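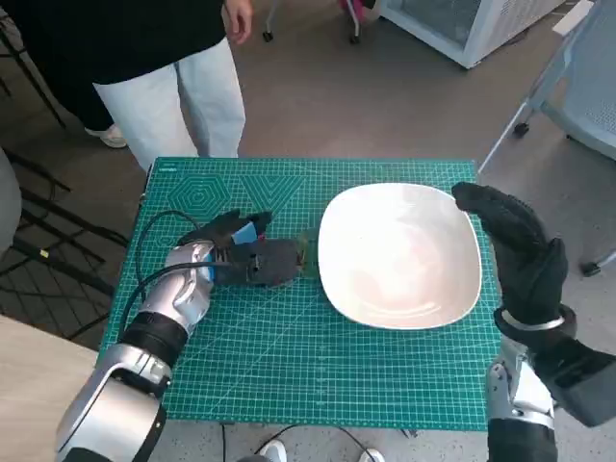 Stetbridge rents plates to people who would sooner not own 182 of them. Laurențiu Dobre started the company in May, after a family wedding left him with a garage full of dinnerware and very few friends willing to help carry it. We have moved out of the garage. Our idea of a test lab is still modest, though: put a square white plate on a green cutting mat, let the printed grid show how much table it eats up, and argue from there.

We now keep 2450 pieces in stock, nearly all of them white. Sotiris Psarras once bought a batch in mustard.
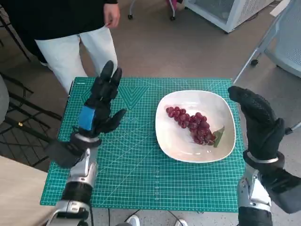 It went out twice and came back both times with comments. Sotiris now looks after deliveries, which suits everyone, and the mustard set is available at a very friendly rate.

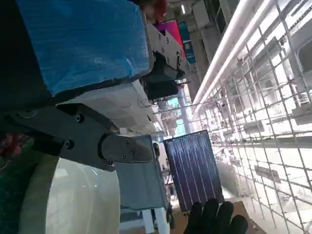 Blue padding, white curve.

We supply weddings, wakes, office lunches and the Manolakis banquet hall, which orders for 194 guests and always seats more. You don't have to wash anything. Please do scrape – we have asked nicely on every invoice. 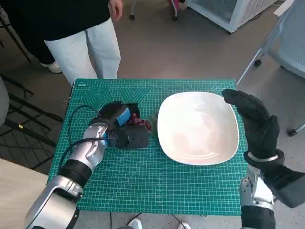
Page 2

Breakages are charged at cost. Chips we discuss. The office opens at 8 a.m. and somebody picks up the phone a little after that.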